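Chapter 4
Fasteners: Small Parts That Hold Everything Together

Open any closet and you are looking at a museum of clever ideas! Buttons, snaps, hooks, laces, buckles, zippers. Each one answers the same question (how do you join two edges of cloth so they stay shut and still come apart when you want them to?) and each answers it in its own way. By the end of this chapter you'll be able to pick the right one for a project and sew it in so it lasts.

We start with the zipper, partly because it scares beginners more than anything else in the sewing room, and partly because it is such a joy once you get how it works. A zipper has two tapes, a row of teeth on each, and a slider that pushes the rows together. Pull it one way and the teeth lock. Pull it back and a wedge inside the slider pries them apart. 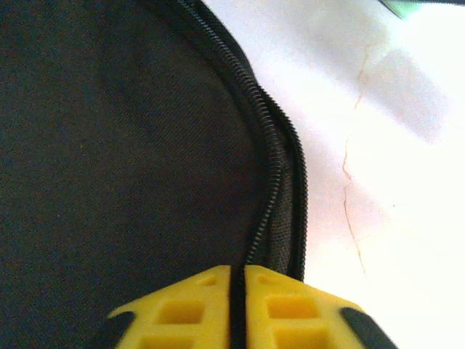
Page last changed: December, by Keerthana Nair

Coil zippers have teeth made from one long spiral, usually nylon or polyester, instead of separate pieces. They bend beautifully, so bag makers love them for curved openings. A black coil on dark twill almost disappears until light catches the ridges. Metal teeth are stiffer, and they look wonderful on jeans and heavy jackets, but try easing them around a tight corner and you'll see why we save them for straight seams.

For the first exercise you need a 12-inch coil zipper, two scraps of cotton, a zipper foot and some basting thread. Baste first, please! It feels slow, and then the seam comes out flat and you are a believer for life.

Section 4.1 covers the lapped zipper and Section 4.2 the centered one. In 4.3 we go around corners with the Achterberg pouch, which takes a 30-inch zipper along three sides. Keep your seam ripper close by, and turn to Appendix B if the slider comes off its track.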